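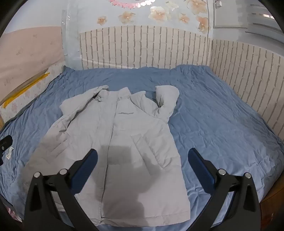 Padded jacket laid out front up, gripper fingers open above the hem.

Recording garment handling with a hand-held gripper: setup and start rules

These steps follow the Drekitness practice sheet for soft goods, as used at the Stinport site. Read them once before your first session.

1. Check the pads. Wipe both with a dry cloth. Replace any pad that has started to lift at the edge.

2. Lay the garment on a surface of a different color. Spread it, but leave natural creases in. Do not iron or pin anything.

3. Hold the fingers open over the garment for a moment before you move in. The start pose has to be clear in every take.

4. Watch your shadow. A shadow over the hem is allowed – a shadow that hides the whole garment is not.

5. Grip fabric only. Keep the pads off zippers, snaps and other hard parts.

6. Keep each take under 60 seconds. If you drop the garment, keep going and mark the take "drop" in the log.

7. Change the starting layout after every 19 takes. Move a sleeve, turn the garment or flip it over.

Stop at 200 takes per garment. Rest your hand between layouts, and stop early if your wrist hurts.

In homes, get written consent for each room first. Put away mail, photos and anything with a name on it.

Logs are due Thursday.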